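Prekthorpe vergleicht Greifer: Viel Handarbeit, wenig Beweis

Der Gerätehersteller Prekthorpe hat im Juli drei Greifer gegeneinander antreten lassen und verkauft das Ergebnis nun als Durchbruch. Am besten abgeschnitten habe der Zweifinger-Greifer von Trivo, heißt es, vor den Modellen von Malinowski und Gustmont. Die Aufgabe: einen Lockenstab halten, das Kabel führen, ein Band fassen.
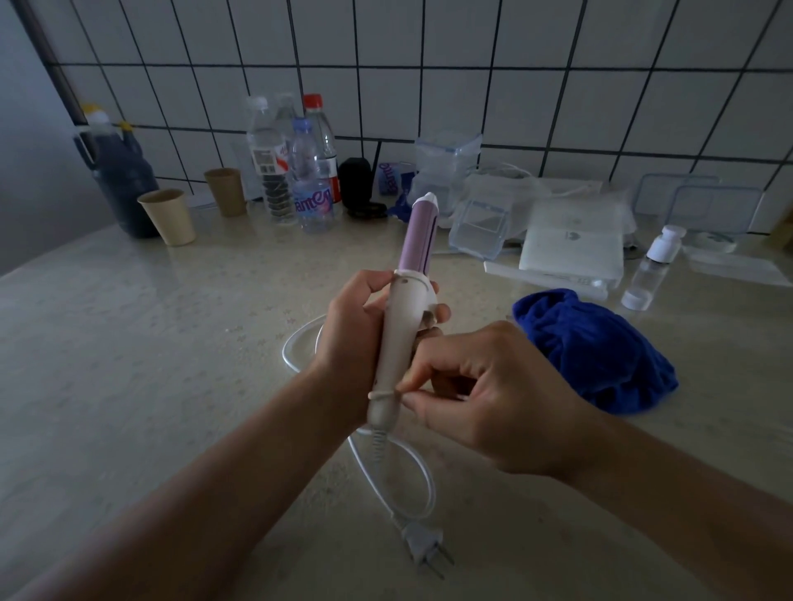
Als Maßstab dienen Aufnahmen aus Kopfperspektive, auf denen Menschen dieselben Griffe ausführen. Bei 330 Versuchen kam der Trivo-Greifer nach Firmenangaben auf 72 Prozent. Wie oft von Hand nachgeholfen wurde, steht in der Mitteilung nicht. Auch was als Erfolg zählt, bleibt offen.

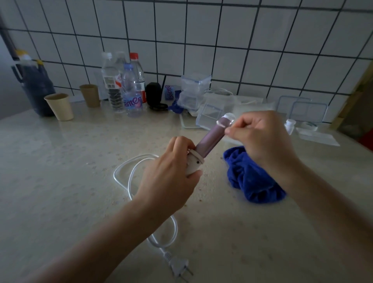 „Ein starres Gehäuse kann inzwischen fast jeder Greifer halten“, sagt die Ingenieurin Yulan Han, die an dem Vergleich nicht beteiligt war. Interessant werde es bei dünnen, nachgiebigen Teilen. Ausgerechnet dafür nennt Prekthorpe keine eigenen Werte. Projektleiter Czesław Baran verweist auf einen Bericht, der in 14 Wochen folgen soll. 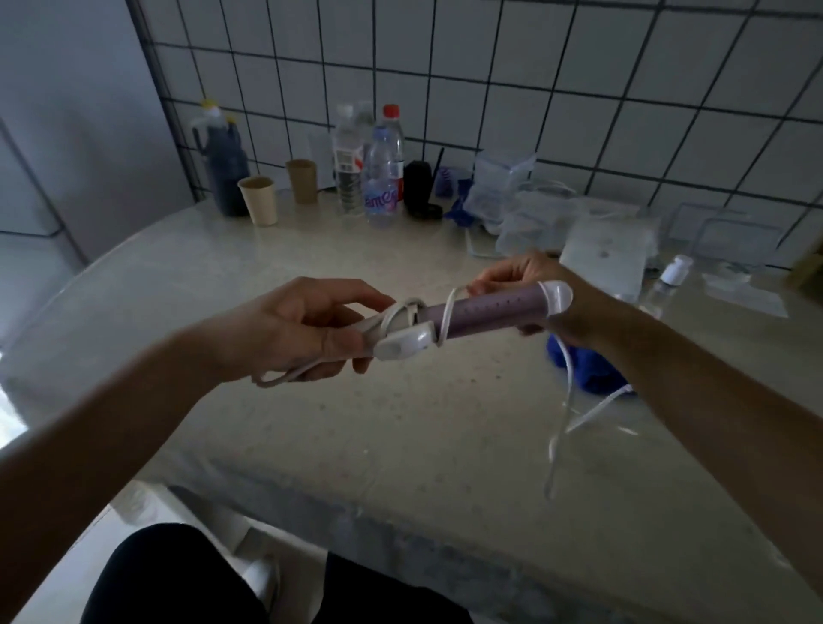 Von Marianna Ziółkowski

Bis dahin gibt es nur die Gesamtquote, und die taugt wenig. Alle drei Greifer liefen zwar am selben Arm, aber mit der Steuerung von Trivo. Malinowski hält den Vergleich deshalb für unbrauchbar, Gustmont wollte sich nicht äußern. Baran räumt ein, dass eine Wiederholung mit neutraler Steuerung bisher nicht geplant ist.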